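Keeping the Names Legible

The memorial at Clitmont is a wall of 48 bronze panels set in a concrete frame, facing north. It carries 1,468 names, all of them people from the district who died in military service. The letters are raised 7 millimeters at the time of casting. On the most worn panels, less than half of that height is left.

Wear on a bronze name panel has several causes. Rain carries dissolved salts across the face and leaves green streaks below each line. Hands do more damage than weather at shoulder height, where families touch the same few letters every year. Old wax, if it is not removed before new wax goes on, traps moisture and turns cloudy.

The current work is being done by Bodin, a foundry and repair shop in Pustberg. Each panel is first washed with a neutral soap and rinsed with deionized water. Loose corrosion is lifted with bamboo picks and nylon brushes. Steel wool is not allowed on site. The metal is then warmed with a torch, and wax is brushed on in two thin coats and buffed with cotton.

Spelling errors are handled separately. A check against the service rolls found 236 entries with some disagreement, most of them a missing middle initial or a variant surname. A changed entry needs a signed request from the next of kin or, where none can be found, two matching records. Small corrections are cut into the existing metal. Larger ones require a new strip, cast to match and fixed from behind with threaded studs.

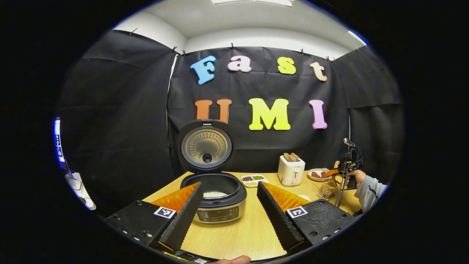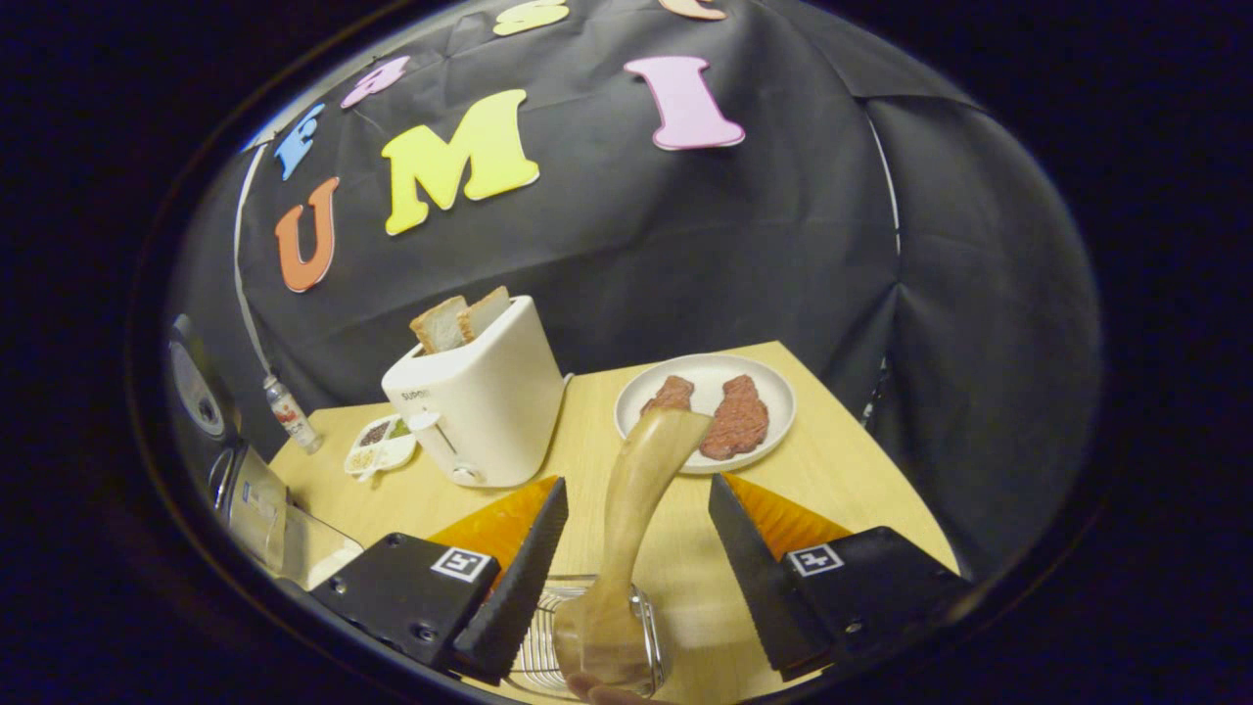
New strips are colored with chemicals to match the older bronze, and the match is judged in daylight after a month outdoors. Skasex, which supplies the studs, has moved from brass to silicon bronze to reduce corrosion at the joints.

The wall stays open during the work. Panels are taken down four at a time, and a printed list of the names on them is posted at the gate until they return. Wreaths may still be left at the base, but wire stands should be kept clear of the metal. The north end is scheduled for February, when the ground is firm enough to carry the lift.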